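Clerstead Forum

By the reference desk. Last revised in November

The Clerstead Forum is a private annual conference on trade, security and public policy, held over 2 days each spring in the market town of Clerstead. It brings together ministers, senior civil servants, company directors, military officers, academics and a small number of newspaper editors. Those who attend do so by invitation and are asked not to repeat what they hear in a way that would identify the speaker. No minutes are published. The Forum has often been described by its critics as a place where policy is settled out of public sight, a description its organisers reject.

Origins

The Forum grew out of a series of dinners on grain prices and shipping arranged by the Unnithan Trust, a charitable body that owned a large house on the northern edge of the town. The dinners had no fixed membership and no name. They were moved to a weekend when guests from overseas began to attend, and the title Clerstead Forum appears for the first time on a printed card sent out with the invitations for the fourth weekend meeting.

In its early years the Forum dealt almost entirely with food supply, ports and tariffs. Defence was added to the programme at the request of several regular guests, and energy followed soon after. The Trust paid all the costs until the house needed a new roof, when it began to accept contributions from companies. The first of these was Tudeck, a freight and warehousing group, which has remained a sponsor ever since. Waraso, an insurer, joined later and pays for the travel of guests from poorer countries.

Organisation

The Forum has no permanent staff of its own. The Unnithan Trust provides an office and a secretary, and a steering group meets twice a year to agree the subjects for discussion and the list of people to be invited. Members of the steering group serve for four years and may be reappointed once. Their names were kept private for a long time and are now given in the Trust's annual report, though without any account of how they were chosen.

Guests are invited as individuals and may not send a deputy. Husbands, wives and assistants are not admitted to the sessions. Government guests pay for their own travel, and their departments are expected to record it in the usual way. This rule was brought in after a dispute over a minister's air fare, which had been met by a sponsor and left out of the register of interests.

Format of meetings

A meeting normally opens with a short dinner on the first evening before moving to closed sessions the following morning. Each session begins with two brief papers, one for and one against a stated proposition, and the rest of the time is given over to discussion from the floor. Speakers are limited to five minutes. There are no votes and no closing statement. Telephones are handed in at the door of the meeting room and returned at lunch.

The list of subjects is released on the morning the meeting begins. It is usually a single page and worded in very general terms. Headings from recent years include "Ports and borders", "The price of bread" and "Who pays for defence?". The list of guests is released at the same time, and its accuracy has been a matter of argument in most years since it was first made public. 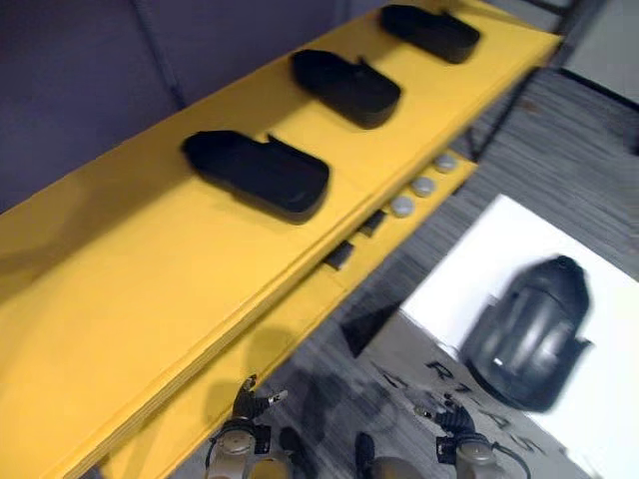 Readers of the Clerstead parish newsletter have raised the matter more than once, and one wrote that a list drawn up by the people holding the meeting was no use to anybody unless someone outside could check it, adding that she had no quarrel with the Forum itself and only wanted to know whether her own member of parliament had been there. The Trust replied in the following issue that the list was complete on the day it was printed, and that late arrivals were sometimes missed.

Secrecy and criticism

Criticism of the Forum falls under two main heads. The first concerns lobbying. Opponents argue that ministers spend two days in the company of firms which want something from them, with no officials present to take a note, and that this would not be allowed in a government building. The organisers answer that no business is done at the Forum and that guests are free to decline any conversation they think improper.

The second concerns the guest list. Campaigners who gather at the gates each year keep their own record of arrivals, made from car windows and from the platform of the railway station. On several occasions this record has included people who were not on the official list. In one case the Trust accepted that a serving general had been present for a single session and had been left off at his own request. It has since said that no such requests will be granted.

A petition asking for the sessions to be minuted and for the minutes to be opened after ten years was handed in to the county council with 2537 signatures. The council noted it and took no further step, as it has no power over private meetings. A shorter petition on the closing of a public footpath during the Forum had more effect, and the path now stays open except for an hour on the first evening.

Wilder claims have also been made. Pamphlets sold outside the gates have credited the Forum with choosing prime ministers, setting interest rates and starting at least one war. Historians who have used the Trust's early papers have found nothing to support these claims, though they have complained that the papers for later years remain closed.

Policing and cost

The county police are responsible for security outside the grounds, and a private firm for security inside them. The cost to the police was not published until a request was made under freedom of information law, which was refused at first and granted on appeal. The figures showed that most of the money went on overtime and on the hire of barriers. The Trust now makes a payment towards these costs, and the sum is included in its annual report under general expenses.

Protests at the gates have mostly been small and peaceful. The largest drew a crowd put by the police at 1000 and by the protesters at a good deal more. It was held in heavy rain and ended early.

Effect on the town

Opinion in Clerstead is divided. Hotels and guest houses are full for the week, and taxi firms report their best trade outside the summer. Shopkeepers on the northern side of the town have complained of lost custom while the road is closed, and a scheme to compensate them was tried for two years and then dropped. The Trust gives a yearly grant to the town library and pays for the upkeep of the cricket ground, which is used as a car park during the Forum.

Proposed changes

The Trust has said that it is considering a short public session, to be held in the corn exchange on the last afternoon, at which some of the speakers would take questions. The idea was first put forward by guests from the press. Sponsors are reported to be in favour, while several members of the steering group have said that it would change what people were prepared to say in the closed sessions. No date has been given for a decision.

Related articles

Unnithan Trust
Chatham House Rule
Lobbying
Register of interests
Freedom of information
Clerstead Corn Exchange
Private conferences on public policy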